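Review of Hastatix wall paint, matte, after one winter month

I bought this paint for the living room, where I had the same yellowish wall for many years and was tired of it. My sister-in-law recommended the brand, and the shop Stępień had it on sale before the holidays. I took 2 cans of the matte kind and one small can of their primer, which is sold under the name Moltside.

First, the price. I paid 137 for everything together, with a roller and a tray included. For this money you can buy a cheaper paint and have enough left for dinner, so I expected good coverage. The can says that one coat is enough on a primed wall. For light colors I believe it. For strong colors, please plan two coats, and a third near the corners.

The smell is weak. I painted in the morning with the window half open, and in the evening we ate in the same room without a headache. The paint is thick and does not drip much, but it dries fast on the roller, so do not stop in the middle of a wall to answer the phone as I did. I had to sand this place and paint it again.

Choosing a color

The color card is small and printed on shiny paper, and a matte paint never looks like shiny paper. I advise to buy the test pot first. With red the difference is the biggest. It takes more light from the room than you think, and next to a gray or brown wall it becomes even heavier. A pale piece of furniture helps a lot.
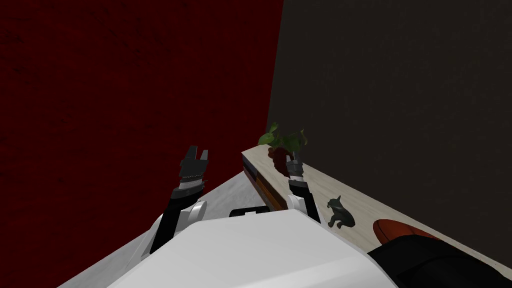
Cleaning and marks

I must take away one star for this. The maker writes that the wall can be washed up to 3000 times. I do not know who has washed a wall so often, but after my first try with a wet sponge there was a lighter spot the size of a palm – visible only from the side, but visible. With a dry microfiber cloth it is better. Pencil comes off with a soft eraser. Grease near the light switch did not come off completely, and I painted over it with what was left in the can.

I also compared it with Nollarik, which I used in the hallway. Nollarik covers a little worse and smells stronger, but it can be wiped with soap and stays the same. For a hallway or a kitchen I would take Nollarik again. For a bedroom or a living room, where people do not touch the walls so much, Hastatix gives a nicer surface. It is really matte, also in the evening with the lamp on, and small repairs with filler are hard to find.

One more thing about dark shades: keep some paint in a closed jar and write the number of the shade on it. Mine is 966. The shop mixes it again if you ask, but the second can may come out a little different, and on a big dark surface you will see the border.

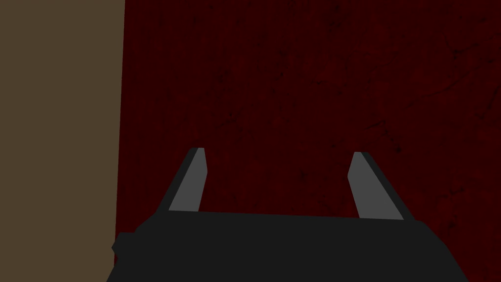
Ilmari commented that he had the same light spots after washing, and that they became much weaker when he waited a full month before the first cleaning. He also asked if the primer is necessary over old paint. In my case yes, the yellow came through without it. Four stars from me – I would buy it again, but only for the quiet rooms.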